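Progress report to Lastier
Project: Household task demonstrations by hand-held gripper
Prepared by Bronholm, Clatthorpe site
August 25, 2021

Status

Work is on schedule, with one item carried over. The first 96 hours of demonstrations have been recorded and checked. The full target under the agreement is 500 hours.

Work done this period

We moved from remote control to hand-held grippers for most tasks. Under remote control an operator sat at a console and drove the arm through each step. This gave us clean joint data, but it was slow, and operators tired early. With the hand-held tool the operator does the task directly and the gripper records the motion and the view. We have kept remote control for tasks that need the arm's own reach limits in the data.

A total of 315 task scripts are now written. Each script gives the starting layout, the goal and the conditions for stopping a take. It does not say how to do the task, and operators are asked to work at their normal pace. Early takes were too careful - long pauses before each grasp - and we have asked for those to be done again.

Several operators now record in the main room at the same time. The stations are set up along the walls and in the middle of the floor, so that one shift covers different kinds of task without rebuilding the layout.

Problems

Pad wear is higher than planned. The rubber pads on the grippers lose grip on smooth objects before the scheduled change, and the operator then squeezes harder than the task needs. We now check pads at the start of each shift. Kauppinen is quoting for a harder compound.

Position tracking drifts when an operator works close to a blank wall. We are trying more markers on equipment and furniture. Takes with drift above the agreed limit are set aside and are not included in the hours reported here.

Cable routing on the floor needs to be improved. This is the item carried over from the last report.

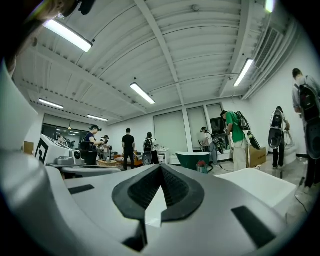 Demonstration work in the main room, from a hand-held gripper. Operators with backpack rigs at their stations.

Budget

Spending is within plan except for spare parts, where pad purchases have gone over. We propose to cover this from the console maintenance line and are asking for your agreement to the transfer.

Next steps

In September we will train 2 policies on the checked data, one for clearing a table and one for loading a basin, and run both on the arm. We will also finish the cable work and report the results of the marker trial.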